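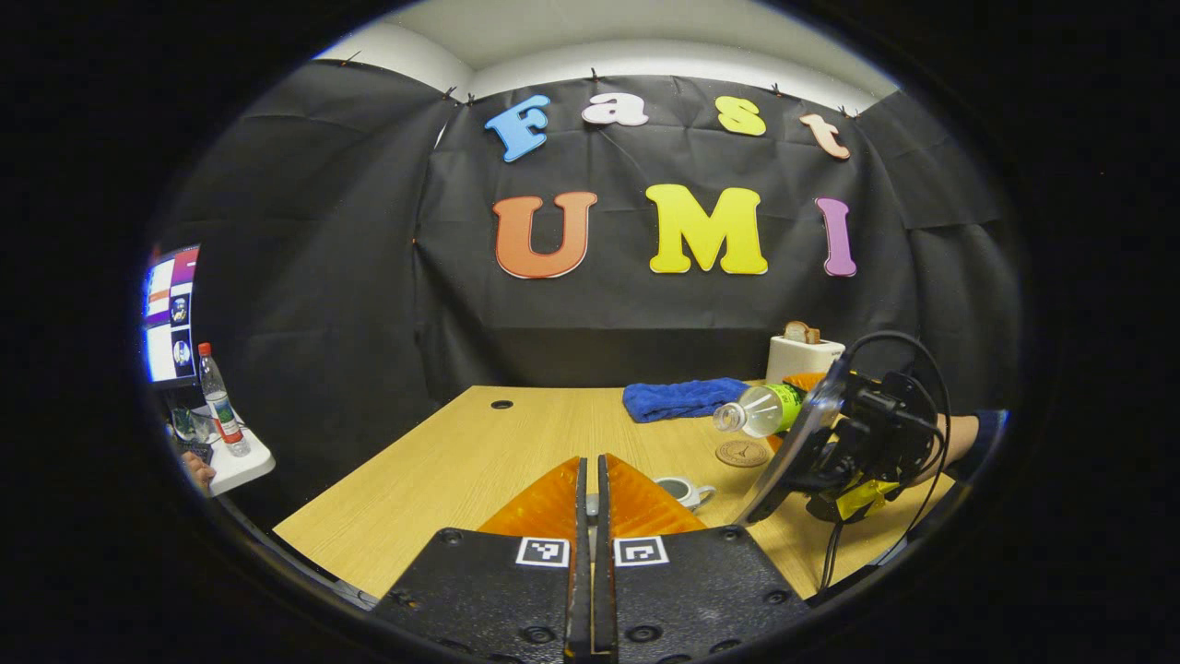
**Figure 3.** Demonstration table during the open day, seen from one of the two hand-held grippers. The second gripper holds a bottle above the table.

One reader of the draft asked whether an open day can yield usable records at all, given that visitors arrive untrained, stay briefly and are watched by others while they work. The question is a fair one, and it guided how we sorted the material described in this section.

### 4.2 Records from the Lavham open day

The open day was held on a Thursday in May at the Lavham site of the Plaltton project. It followed a smaller visit to Pallville, where the devices had been shown but not handed over. At Lavham, visitors could hold the grippers themselves after a short briefing by a member of the team. The tasks drew on common kitchen objects, among them a mug, a bottle, a towel and a toaster (Figure 3). Each visitor was given a single spoken goal, such as moving the mug to the coaster, and was free to choose the order of movements and which hand to use first.

A turn was limited to 60 seconds. The limit was set to keep the queue moving and has no other meaning in the analysis. Turns that ran over were stopped by the briefer and kept in the set with a flag.

In total, 2,169 turns were recorded, of which 900 passed the checks listed in Section 3.4. The most frequent cause of rejection was loss of tracking when a visitor turned to speak to someone behind them. Early release of the object came second. We did not reject turns for clumsy or indirect movement - such turns are of interest here, as the trained operators in Section 4.1 seldom produce them.

Two-handed turns differed from one-handed turns mainly in their pauses. Visitors tended to hold one gripper still while moving the other, even where the goal allowed both to move together. The Ghanem segmentation method treats a long pause as a task boundary and therefore split many of these turns in the wrong place. Raising its pause threshold by 50 per cent removed most of the false splits but merged a few true ones. We report both settings in Table 5.

Consent was taken at the door, and turns by visitors who later withdrew were deleted before any count was made.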